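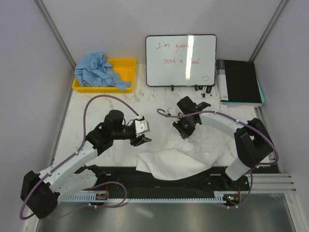

Two arms at the cloth bench, the right one holding the white cloth and the left one empty.

Can the linen room be automated yet? A position, with reservations

Last updated: 30/04/2026

The question has been put to me in several forms since I took on responsibility for linen services at Prolville, most often by people who have read that a household robot can now fold a shirt. My view is that machines already do a large share of laundry work and have done so for decades, that the remaining share is the difficult part, and that a purchasing decision made this year on the strength of a folding demonstration would be premature. The views below are my own. They do not represent the policy of Prolville or of any supplier.

It is useful to begin with what is meant by a chore. Washing is a process. The load goes into a drum, the drum is closed, water and detergent are metered, and the linen is contained from start to finish. Drying is the same. Flatwork ironing is largely the same once a sheet has been presented to the rollers by its leading edge. Our Woment ironer line is no marvel, but it will accept sheets all morning provided that two people stand at the feed end and find the corners. Those two people are where the labour is. They take a damp, twisted sheet from a trolley, locate one corner by feel, run a hand along the hem to the next, shake the sheet and clip it. An experienced feeder does this while discussing the hockey.

When a vendor or a journalist says that a robot can do laundry, I have learned to ask which of these steps is intended. The answer is frequently "folding", and on further inquiry it is the folding of a dry article, already separated from its neighbours, placed on a clear table by a person. That is a real task and I do not wish to diminish it. It is also the portion of the job which my staff find least tiring.

Why cloth is difficult

A tin, a mug or a carton has a shape, and it keeps that shape when lifted. If a machine knows where one side of the carton is, it knows where the other sides are. A cloth has no such courtesy. It changes shape on contact, it hides its own corners underneath itself, and two layers may look exactly like one. The front-heavy flap of a large cloth hanging over a table edge pulls on everything behind it. A person corrects for this with the forearm, the hip or the chin. Arms bolted to a bench have two points of contact at best, and must plan where to put them.

Colour is a further complication that is seldom discussed outside the trade. Institutional linen is white or nearly so, and so are many work surfaces. In our own folding room we changed the table covers to a dark green years ago for no reason more scientific than the complaint that facecloths went missing on a white counter. A camera faces the same problem. It must find the boundary of a white article on a pale surface from a shadow, a crease, or the small difference between two greys. 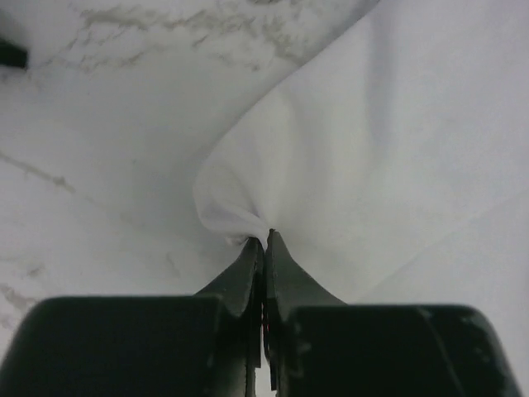 Close view of the pinch: fingertips closed on white cloth, pale marble-patterned surface to the left.

I would draw the reader's attention to how little of a cloth is held in a grip of this kind. The fabric is gathered to a point and the wrinkles fan away from it. For lifting, such a grip is perfectly adequate. For folding, the gathered point is an inconvenience, as the article will hang from wherever it happens to have been taken. Our own trainees do the same thing in their first week. They seize the sheet from the middle of the pile, raise it to shoulder height, and then have to hunt downward for a hem. They are taught to slide the cloth between thumb and finger until the edge arrives. Sliding without dropping depends on a sense of touch in the fingertip, and it is the ability I would most want to see demonstrated on our own linen before discussing price.

The second arm matters for the same reason. Laundry is two-handed work. One hand holds while the other searches, and the roles change several times in a single fold. In assessing any system I would look less at how either arm moves and more at the handover between them: whether the free arm goes directly to a useful edge, and what it does when the edge is not where it was expected to be.

The trial sheet we use

In November, Lungile Mokoena and I prepared a short assessment form for automated linen handling. It was written at the request of our site at Ntuli, which has had persistent difficulty filling the early shift. The form is deliberately plain. It specifies 60 articles drawn from ordinary circulation, unsorted, in the condition in which they leave the dryer. We exclude nothing for being worn, although an article that is torn through is removed as it would be in normal service.

The articles are presented in a heap. They are not laid flat and they are not separated. The operator may start the machine and may stop it for safety. Every other intervention is written down, including the small ones that tend to be forgotten, such as nudging a towel back onto the table or freeing a sleeve from beneath a tray. Lungile insisted on this point and I was initially inclined to regard it as fussy. I have since come round entirely. An attendant who nudges towels all day is employed to nudge towels, and should appear in the costing.

For comparison, one of our folders completed the same heap in 29 minutes, working at an ordinary pace, with one interruption to take a telephone call. I make no claim that this is a scientific benchmark. It is a figure from one person on one morning, and she has asked me to mention that the fitted sheets were hers as well.

We asked Grevel, who maintain our existing equipment, whether they would quote against the form. Their reply was courteous and sensible. They were prepared to discuss conveyors, sorting and a stacker for the outfeed, and were not prepared to commit to a rate for mixed articles from a heap. I regarded this as a point in their favour. The stacker is under consideration. It will spare the outfeed staff a good deal of bending, and it would be an improvement whether or not a folding robot ever stands beside it.

What I would expect first

If I were asked where a pair of arms might earn its place soonest, I would suggest single-article work with a narrow range of sizes. Facecloths are the obvious candidate. They are small enough to be managed within the reach of a bench, they do not drag over the side, and a poor fold does little harm. Napkins are similar, although the standard expected by our dining rooms is higher than I would have guessed before I received the correspondence about it.

Bath towels would follow. Personal clothing belongs much later on the list, and I would put residents' cardigans at the very end. Buttons, labels, wool that must not be stretched and the plain fact that the garment belongs to somebody all argue for a human pair of hands for the foreseeable future.

At home the calculation is different. A household has no shift to fill and no throughput to meet. A machine that took the whole night over one basket would still be useful if it were quiet and did not need watching. My sister maintains that she would accept a failure rate of one article in 20 without complaint, and having seen her linen cupboard I consider this generous to the machine and realistic about the cupboard. Cost, floor space and safety around small children remain open, and I have no expertise to offer on the last of them.

Some correspondence received

Nomvula Mthembu, who supervises the Ntuli folding room, read a draft and objected that I had understated sorting. She is correct. Before anything is folded at her site it is divided by ward, by type and by condition, and the third of these is a matter of judgement: a faint stain on a pillowcase may be acceptable, rewashable or the end of the pillowcase. She counts 3 separate decisions for each article before it reaches the table. I have asked her to write the sorting section of the form's next revision, and she has agreed on condition that the trial is held on her floor, with her trolleys.

Readers who run comparable services and have assessed bench arms on unsorted linen are invited to write to me, particularly if interventions were recorded. Copies of the form are available on request.

Contact the author | Copyright, all rights reserved | Back to top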